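# Ottoman (furniture)

An **ottoman** is a padded, upholstered seat with no back and no arms, and in my house it's also a coffee table, a footrest, a laundry station and the place where everybody drops whatever they were holding. I've been writing up furniture for our little home wiki for a while now, and this is the entry I've gone back to most (the sofa page is still three sentences long, sorry!). I last went over it on 2020-05-13, mostly to fix the part on fabric.

## Name

The word came into English through French, and it points to the Ottoman Empire, where low cushioned seating along the walls was common. The early European versions were big, sometimes long enough to seat a whole family. They shrank over time into the single block most of us picture today. A *pouf* is the softer cousin, usually with no frame inside, and a *hassock* is an older word for a small firm cushion you kneel or rest your feet on. My grandmother called all three of them hassocks and I never managed to argue her out of it.

## Construction

Most ottomans have a frame of wood or board, a layer of webbing or springs on the better ones, then foam, then a thin wrap of batting, and then the cover. The batting is what gives you those rounded corners. Without it the foam edges show through the fabric and the whole thing looks like a box in a sock.

Storage ottomans have a hinged or lift-off lid. They hold a surprising amount, but the lid has to be stiff enough to sit on, so the padding tends to be thinner and you feel it after a long movie. Mine is a Rerkeneck, 90 centimeters across, and the lid came with two screws missing.

## Fabric

Woven gray is everywhere right now, and I get why. A weave that mixes pale and mid-gray threads hides lint, crumbs and a fair bit of pet hair, where a flat solid color shows every speck.

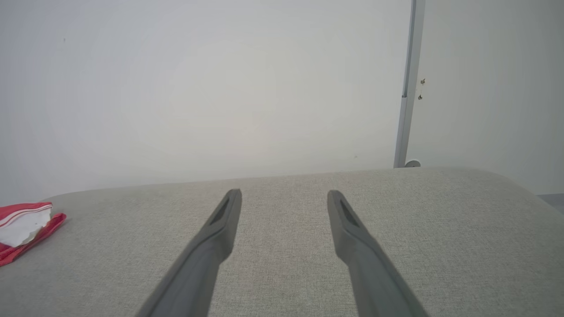
It does nothing for dye, though. Bright red is the one I worry about most on a light cover, especially a new item that hasn't been through the wash yet, so I keep damp things well away from it. Jannik Stüber, who reupholsters chairs and checked this section for me, suggests pressing a damp white cloth against anything red first to see if color comes off – if it does, find it another home until it's been washed a few times.

Fabric makers often give a rub count, meaning how many strokes of a test machine the cloth took before it started to wear. Bigger numbers mean tougher cloth, but the test says nothing about pilling or fading, and pilling is what got my last one.

## Everyday use

You can sit on one, put your feet up on one, or set a tray on top and call it a table. I fold laundry on mine and I like it far better than the bed, because the height is right if I'm on the sofa and the weave grips a bit, so the T-shirt stack doesn't slide. The catch is that things get left there. A shirt that's only "resting" on the ottoman can stay until November.

For a footrest, the top should be level with the sofa seat or slightly lower. I'd leave about 20 inches between the two if people need to walk through.

## Cleaning

Vacuum with the soft brush once a week or so, and go around the padded corners too – dust settles where the cover curves down. Check the tag before using anything wet. **W** means water-based cleaner is fine, **S** means solvent only, **WS** means either one, and **X** means vacuum and nothing else. Spills get blotted from the outside in. Mine says W, and I still test on the underside first.

## See also

- Pouf
- Footstool
- Slipcover
- Sofa (needs work!)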